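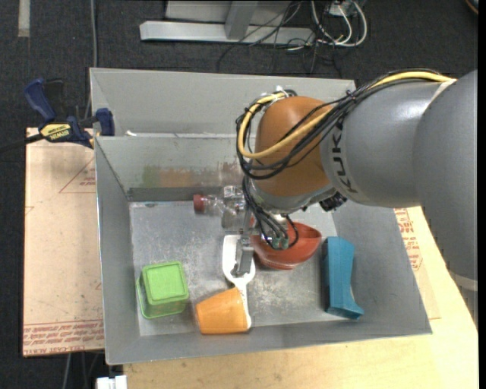
Gripper over the bin, one white utensil on the floor of it.

Thread on scanning gouache originals for print. Notes from the Lilby job, 29 paintings, all on hot-press board, most with a lot of opaque white.

1/ Gouache scans badly on a cheap flatbed. The light bar comes from one side, so every brush ridge in the thick passages gets a highlight and a shadow. In the darks it reads as dust.

2/ Scan each board twice, the second time rotated 180 degrees. Align the two files, stack them, set the top layer to 50% opacity. The ridges mostly cancel. You lose a little sharpness in dry-brush areas.

3/ Resolution: I use 600 ppi for anything under 9 inches wide and 400 for the rest. Going higher on Estano board records the board's own texture and makes the files slow to work with.

4/ Turn off everything in the scanner software. Sharpening, dust removal, auto levels, all of it. Save 16-bit TIFF. Auto levels is the worst one for gouache because it clips the whites, and the whites are where these illustrators put their modeling.

5/ Color. Include a target strip with every board, even when the session runs long. The Letis profile held up on earths and grays. It failed on one turquoise, which came in 5 units too blue on every pass. Fixed by hand with a mask.

6/ Fluorescent pinks can't be matched in CMYK. Tell the client before proofing. Viklund ran a spot color on the cover and left the interiors dull.

7/ Boards larger than the bed: overlap the sections by at least 2 inches and keep the same edge against the guide. Stitch before any color work. If you correct the sections first, the seam shows up in flat skies.

8/ View the file at 100 percent next to the painting under a 5000 K lamp. Work from the lightest area to the darkest. Window light is no good for this after 3 in the afternoon.

9/ Naming: artist, title, board number, pass. The raw passes get archived and never edited. Final folder for this job came to 3,164 MB with layers flattened.

10/ Still to test: cross-polarized copy stand for the four varnished pieces. The flatbed put a gray haze over all of them. Will add numbers on Wednesday.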